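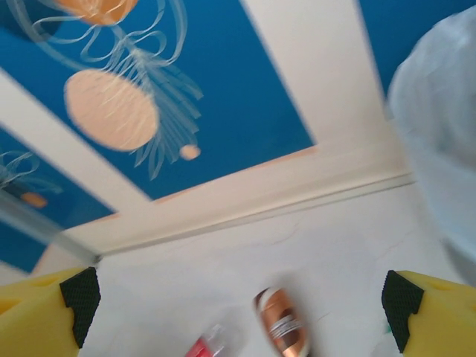

The gripper is the cheap part, and it shows

I have been building a robot arm in a shared workshop in Flostcombe since February, and I'm still not convinced it was a sensible thing to do. I wanted an arm that could pick small things off a surface and put them in a bin. A person can do this while talking on the phone.

The kit came from Hilano. I won't link to it until they fix the manual, which skips from step 71 to a page about safety glasses. The arm itself went together fine over a few evenings. The trouble started at the end of it, with the fingers.

The yellow fingers are the second set. The first set had smooth inner faces, and anything round and shiny slid out of them the moment the arm changed direction. Modupe Danladi, who has the bench next to mine and has built more of these than she admits to, looked at them for a few seconds and told me to put some texture on them. So now each finger has a black pad with a fine crosshatch pattern facing inward. They help. They also collect lint, and I have found no mention of lint anywhere in the reviews I read before buying.

My test objects are whatever is small and lying around. The copper-colored cylinder with the silver rings around its middle is the one I've come to dislike. It's glossy and it wants to roll. If the fingers close a hair off center, one pad gets there first and shoves the thing sideways, and then the other pad closes on air. The little red-and-white one is less trouble, at least when it's on its own. Put the two near each other and the software tends to aim for the space in between.

About the software. I started with Clarimon, which everyone on the forums swears by, and which promises "grasping in minutes." Maybe on a plain gray mat with a foam cube. I wanted to see what happened against something busier, so there's a deep blue panel behind the objects with peach-orange ovals and loopy white lines all over it. Balloons or jellyfish, take your pick. Yanti Santoso votes jellyfish. The detector votes "object," repeatedly, for whichever oval it likes best that evening.

I logged 143 grasp attempts with the new pads before I got bored. I'm not going to publish a success rate, because I changed the lighting twice and the closing speed more times than I wrote down, and a percentage out of that would be nonsense. I wish more people would hold back theirs. One write-up I read claimed 962 good picks out of 1,000, and when you got to the bottom it was the same block in the same spot every time. That's a test of whether the motors work.

A few things I'd tell someone starting the same project:

Slow the last part of the approach way down. I had the arm coming in at one speed the whole way and the wrist camera gave me smears just when I needed a clean view. It still smears more than I'd like.

Mind the edges. There's a white molded ledge at the back of my pale test surface, and anything that ends up against it is very hard to get a finger behind. I lost an entire evening to that ledge.

Don't buy the Spahić force sensor yet. I did. It reads beautifully on the bench with a finger pressing on it, and then drifts so much once it's mounted that I stopped looking at the numbers. It may be my wiring – I've redone it twice and it made no difference, so draw your own conclusions.

Yanti asked me the other night what the arm is going to be for when it's finished. I said sorting small parts. She pointed out that I own one drawer of small parts and that it's already sorted.

Next job is new pads with a shallow groove down the middle, which Modupe thinks will center round things by itself. I think it will make flat things worse. I've cut one pair so far and they're sitting on the bench until I can face taking the fingers off again.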